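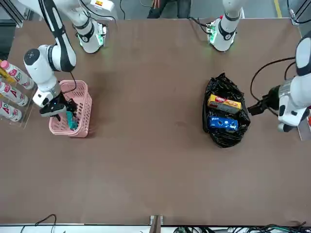
Navine is looking for a part-time shop assistant and packer for our neighborhood grocery and pickup counter on Jurkgate. We sell dry food, biscuits, bottled drinks and small household things, and every day we also prepare orders which customers have sent to us in the evening before. Most of the work is at the packing table. The goods come to the table in a basket, like the light pink one with the lattice walls, and they leave the table in a bag, with the boxes of biscuits lying so that they do not get crushed. It sounds simple and for the most part it is simple, but it must be done with attention, and we are searching for a person who likes such work.

About the shop

Navine was opened by Saskia Bolger, who still works behind the counter on most mornings. Jonas Bühler is responsible for the deliveries and for the storage room. The shop is small. There is one room for the customers, one room at the back for packing and a cold storage in the basement which you reach by a narrow staircase. Our neighbors are the bakery Dambrauskienė, from whom we receive the bread, and a shoe repair. Many of our customers are older people who have lived on this street for a long time, and they like it when somebody knows what they usually take.

What you will do

You take the order list from the printer and collect the goods from the shelves into a basket. At the table you compare each thing with the list, you look at the date on the package and you put it into the customer's bag. Heavy things go first. Boxes with biscuits or crackers go in flat or against the side, eggs and bread always on the top. Small things, for example batteries, pens or a toothbrush, are easily forgotten at the bottom of the basket, so please empty the basket completely before you close the bag and take the next list.

When there are no orders waiting, you fill up the shelves and the displays. The bottles in the display holders are placed lying down, all with the caps to the same side. You wipe the table and the holders with a damp cloth, fold the empty cartons and carry them to the yard. On delivery days you help Jonas to unload and to check the delivery papers.

Sometimes you will also give the finished bags to the customers and take payment. You will learn the cash register with Saskia in your first weeks, no experience is necessary for this.

What we are asking for

You should be able to stand for a whole shift and to lift a crate of water bottles. You should read English well enough to understand a packing list and the notes that customers write on it. These notes can be quite particular - "only the yellow box, not the blue", "please no bananas with spots" - and we take them seriously. You should be friendly on the telephone, because we call the customer when something is sold out and we do not replace it without asking.

We would like you to be on time. The first pickups are early, and if the bags are not ready, the people wait in the shop, where there is not much place to wait.

Experience in a shop or a warehouse is welcome but it is not a condition. One of our present colleagues came directly from school and another one worked for nearly 41 years in a post office before she came to us. Both of them pack very well.

Working time and pay

The position is for 3 shifts each week, two in the morning and one in the afternoon. The plan is made together and is hung up in the back room two weeks in advance. You are paid by the hour, every month, and the rate will be told to you in the first conversation. In December we have many more orders and we will ask if you can take additional shifts, which are paid with a supplement. You are allowed to say no.

You receive a work apron from us and a discount on everything in the shop except the bread. Coffee and tea are free. There is a place for bicycles in the yard, but unfortunately there is no parking for cars.

How to apply

Please write us a short letter, one page is enough, and tell us what work you have done until now and on which days of the week you can not come. A photo is not needed. You can give the letter at the counter or put it in the mailbox with the name Trillico, that is the name of our company in the register and the mailbox belongs to us. Please write your telephone number clearly.

The last day for applications is Sunday, July 15, 2018. The shop is closed on that day but the mailbox is open. After this we will call everybody who has written, also those whom we can not invite.

If we invite you, you will first talk with Saskia and then stay for a trial of two hours at the packing table, which is paid. Please come in closed shoes and bring something to write. Jonas will show you the storage room and the basement, and you can ask him everything about the deliveries. Questions before the application can be asked at the counter, best in the early afternoon when it is quiet.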